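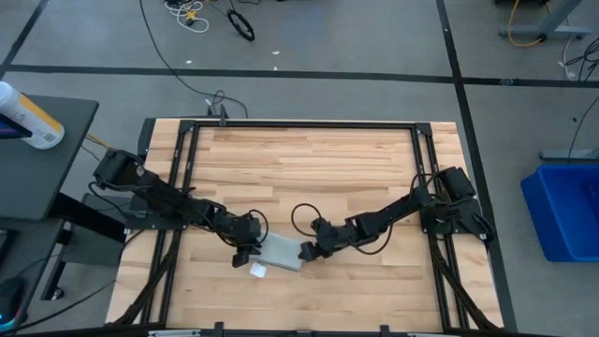 1. What I set out to do

My project was about teaching a pair of robot arms to handle a cloth by steering them myself. I'd spent most of last year reading about this (far too much, my notes folder is called Bokden and it's a mess) and I really wanted to get my hands on something. The plan was simple enough on paper: work the arms by remote control, record everything, then train a small program on the recordings and see what it copied.

I wrote the recording software myself and named it Vasilance, mainly so I'd have something to type at the top of my files. It saves the joint positions and the camera views together, and it caused me more grief than the arms ever did.

2. Learning to drive

Oh, I was dreadful at first! You hold a controller in your hand, you move, and the arm moves with you, so you'd think it would feel natural. It doesn't, for a good while. I kept closing the gripper too early and pinching air, or going in too low and pressing on the table. With cloth the trick is to go for an edge or a hem, where there's a bit of thickness to get hold of, and to come at it slowly. I also learnt to watch the wrist view for the last bit of the approach and ignore everything else.
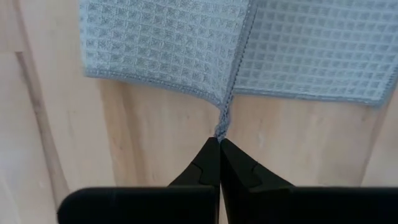

Peng reckoned I was still gripping too near the hem and would do better taking a bigger pinch, even if it looked clumsy, as a small one slides out the moment the other arm pulls. I tried it both ways for a whole afternoon and I have to admit the bigger pinch was kinder to my nerves. It does leave more creases, though, so I went back to small pinches for the last batch.

3. The recordings

I ended up with 293 recordings by the end of March. I threw out the ones where I'd stopped halfway to think, because the program happily learns the stopping as well (my first version would hover over the cloth for ages, just like me). After that I made myself a rule: decide on the whole move before touching the controller, then do it in one go.
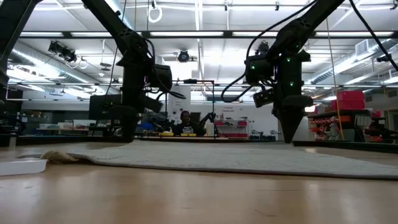 Keeping a steady pace helped more than any setting I changed. I trained the final version for 4000 steps and gave it 80 tries. It was good at reaching for the cloth and rather poor at letting go, and I think that's my fault, as I tended to open the gripper at a different moment every time.

4. If I did it again

I'd practise the letting go on its own first, and I'd write down which corner I was going for in each recording. I'd also like to try a heavier fabric. The files are all in the shared Hirnar folder, with the tidied ones kept apart from the rejects.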